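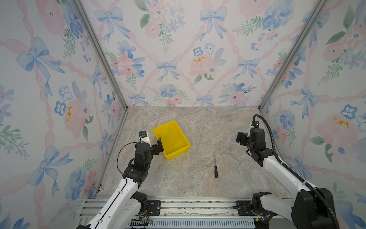
Putting a screwdriver in a tray takes me two seconds. Driving the arms to do it by remote control took me most of January to get right.

I'm on the Nulletthorpe job, which means 40 episodes a session, with a short break after every 10. Each episode is the same task: pick up the screwdriver, put it in the yellow tray, bring the arms back. I move a pair of leader handles and the arms copy me. Clikach records the joints and the cameras together, and I mark each run as keep or bin before starting the next.

My first session gave 27 keepers. Chaminda Khondokar went through the rest with me and most had the same fault. I was stopping halfway down to think. A person watching wouldn't mind, but the model learns the pause along with everything else, so now I decide on the grip before I move at all.
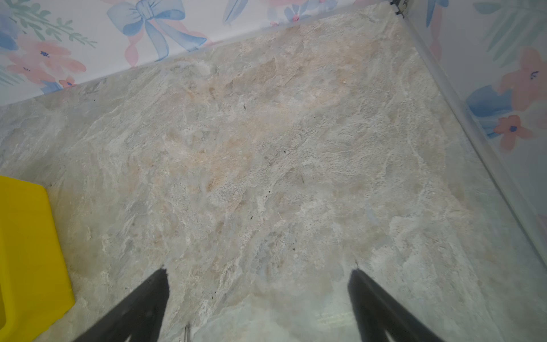 The other thing I had to change was where I look. I used to stand up and peer over the rail, but the policy won't have my eyes – it only gets what the cameras get. So I sit down and work from the wrist view as much as I can. It's slower, and judging depth from it is hard. The thin end of a screwdriver doesn't give you much to go on.

Chaminda also has me shift the tray and turn the screwdriver between episodes. I kept putting them back in nearly the same spot without noticing, so I now work from a printed list of six layouts and nudge things a bit from there.

Next on the sheet is handing over from one arm to the other. I've tried it twice and dropped it twice.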